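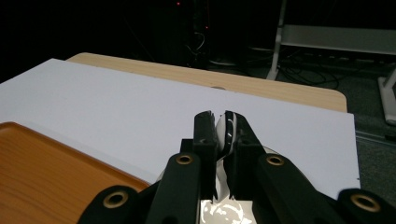

Hollura Tape & Studio Board > Machines > Grikard 504 wow on one channel?? losing my mind

merkwood_stelios
ok so. Picked up a Grikard 504 half inch eight track in February, transport looks great, heads relapped by previous owner (he says). Recorded a piano part on tracks 1 thru 8 just to test and track 6 has this slow wobble on playback. The other seven are fine. Same tape, same pass. How is that even possible, wow should be on everything right?

Cleaned everything. Demagged. New pinch roller. Tape is fresh stock, not old stuff. Running 15 ips.

Stelios K.

raptis_poly
Not wow. Can't be wow on one track. Level wobble, not pitch. Put a 1k tone on it and look at a meter, bet you the pitch is steady and the level is moving.

merkwood_stelios
will try tonight. sounds like pitch to me tho

khalil_c
Agree with Poly. Ears get fooled on piano all the time, the sustain goes up and down and you swear its pitch. I cut a whole solo piano record at Merkwood on a 504 and we chased this for two days before the engineer swapped cards 6 and 2. Problem moved to 2. It was the repro card. Cold joint on the trim pot.

Swap the cards first. Takes a minute. Power OFF please

frandsen
Swapping cards is fine but you'll lose your alignment on both, so write down where the trims are. Or mark them with a pencil. People skip this and then post here asking why their top end is gone.

Also what tape guides does it have? The early ones had the fixed guides and the tape would wander a little. Edge tracks show it first though, 1 and 8. Six would be odd.

tsolakis_fan17
its the tape. new stock is garbage, I had a whole box with coating dropouts down one side. Go back to old stock

raptis_poly
One side would be 1 or 8. He has 6.

tsolakis_fan17
could be anywhere on the width, thats how they slit it. I've been doing this a long time

khalil_c
Dropouts are sudden. He's describing something slow. Different animal.

merkwood_stelios
OK tone test done. Poly was right, pitch is dead steady, frequency counter doesn't budge. Level goes up and down about like breathing. Input monitoring is fine, only happens off the repro head. Haven't swapped cards yet, the card cage cover has a stripped screw, of course

Tried a second reel from a differnt box. Same thing. So not tape, sorry tsolakis_fan

frandsen
Stripped screw: rubber band between the driver and the head, push hard, turn slow. Works half the time. If not, left-hand drill bit.

tsolakis_fan17
two boxes from the same batch maybe? just saying. check the batch number

mitso_vlachou
Hi all. Worked on these when the Tsolakis room had two of them. Before you drill anything. Play the tone and press GENTLY on the card connector, there's an access slot at the back, use something plastic. If the level jumps you have a dirty edge connector and no bad card at all. Saw it over and over, serials under 668 esp. They had the tin contacts, gold came later.

Deoxit, a clean cloth, reseat three or four times. Don't use an eraser, I know everyone does. It takes the plating off.

khalil_c
eraser never hurt anything I own

mitso_vlachou
It will. Give it time.

khalil_c
lol ok. 17 years and counting

frandsen
I'm with Apostolos on the eraser. Also leaves crumbs in the socket, had to pick them out of a console once, whole afternoon.

merkwood_stelios
serial is lower than that, so tin contacts I guess. Rubber band trick worked on the screw!! thank you Ásdís

Pulled card 6, contacts were brown. Cleaned w/ deoxit, back in, let it warm up, ran the tone for most of a reel. Steady. Also did the piano part again and it sounds like a piano now. Did the other seven cards while I was in there, had to retouch the repro level on 3 and nothing else

raptis_poly
Good. Told you it wasn't wow

merkwood_stelios
yes yes

khalil_c
Still reflow that trim pot joint if you have the card out again. They all go eventualy.

mitso_vlachou
Glad it worked. If it comes back, look at the socket side too, the springs get tired. Replacement sockets are out there, you need the long pin type, short ones won't reach through the board.

tsolakis_fan17
what tape were you using btw, want to know which to avoid

merkwood_stelios
it wasnt the tape

frandsen
Stelios, do you have the paper manual? Mine is missing the bias section and the scan everyone passes around is missing the same pages. Would pay postage.

merkwood_stelios
I have it, bias section is there, coffee stain on one page but readable. will scan it 16th February and put it up in the manuals section

frandsen
Perfect. Thank you!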